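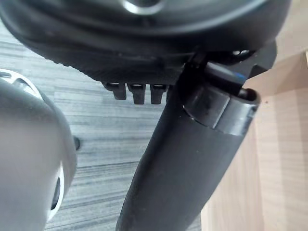 Page last changed: 11 Feb 2022

The person in charge of collecting examples at Ruvura has a job title that takes up two lines of an email signature. "What I do is watch folders get picked up," she says, and goes back to watching.

The folders are the stiff blue office sort. The system her team is training, Velent, is meant to learn to handle them by studying recordings of arms doing it under human control. Each recording is an example, and Velent has a large appetite for examples.

"People imagine we write down the rules," she says. "Open hand, close hand, lift. I tried that in my first week. It was a lovely set of rules and it worked for one folder in one position, provided the folder had read them too."

So the operators do the job again and again, with the starting position moved each time. Lean the folder over. Turn it round. Put it somewhere irritating. 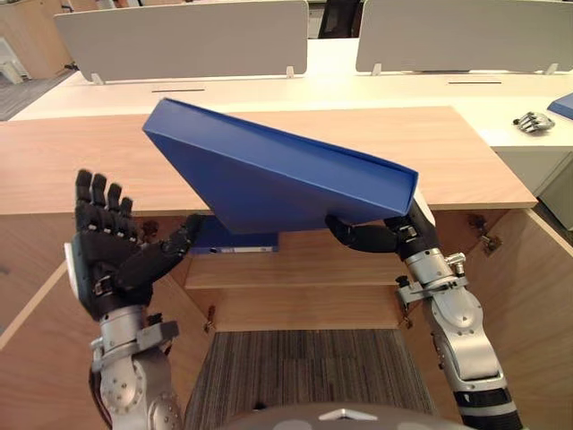

"The second hand is where the trouble starts," she goes on. "One hand is a grab. With two they have to agree, and you find out how much agreeing you do without noticing when you put your own shopping away."

She keeps the clumsy attempts, within reason. An operator who fumbles and then recovers has shown Velent something useful. An operator who fumbles and swears has shown it the same thing, and the sound isn't recorded.

Did she start out so forgiving? "No. In July I threw away everything that looked untidy. We trained on what was left and got a system with beautiful manners that gave up at the first knock."

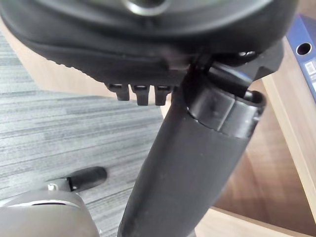
"Then there are the wrist views, which I'm fond of," she says. "The head view gives you the whole job. The wrist gives you whatever the wrist is near, and quite often that's furniture. New starters want to cut those bits out. I make them leave them in – Velent will have to live with furniture like the rest of us."

Sorting is done in Rai, the team's labelling tool, which she describes as "nearly finished" in the voice of someone who has said so before. Every recording is watched by 2 people. If they disagree over whether an attempt counts, it comes to her.

"Last week's argument was about the word 'in'. Is a folder in a cabinet if a corner sticks out? It took us 3 meetings. I now have views on the word 'in' that I can't share at dinner."

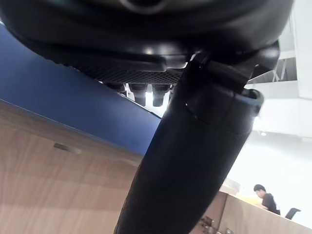
Wrist view, with a blue panel on the left and the room beyond.

The next batch will be gathered at Stonthorpe, where the desks are a different height. She is looking forward to it, up to a point. "It'll break everything," she says. "I've put 5 days in the plan for that."

Home | News | Interviews | Projects | Contact

Copyright Ruvura 2022. Questions about this page: use the contact form. Back to top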